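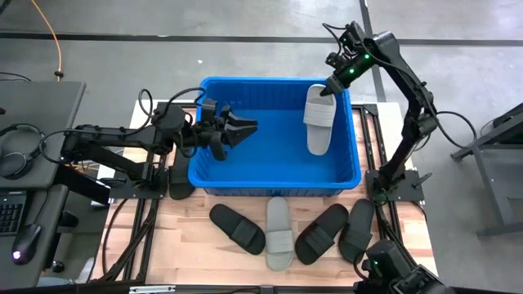

Slides, Sandals and Bins: Your Questions

93 shares | 90 comments

Why keep slides in a bin at all?
Because it's so easy! A plastic storage bin by the door swallows the whole summer pile, and you can carry it out to the yard and hose it clean (I do mine every August and love how fresh it looks afterward).

Do I have to lay everything out first?
Please do — it's the best part! Put the slides on a table or bench where you can see them all, then match them up by color. Black and light gray are easy to tell apart, but two black pairs in different sizes will fool you, so check the soles.

Flat or standing up?
Standing, if the bin is deep enough. Stand each slide on its heel with the strap at the top and you can grab it in one go. Flat is fine for kids' sizes.

Won't the straps get squashed?
Wide single straps hold up really well. Just don't stack heavy shoes on them.

What about sand?
Knock the soles together outside and wipe with a damp cloth. Let them dry before they go in.

Can I mix in sneakers?
I wouldn't! Sneakers need air, and they hog the room.

Who writes these answers?
Me, Amra Krasniqi. I teach the home organizing class at Skillbridge, and I read every comment.

Share this page | Leave a comment (90)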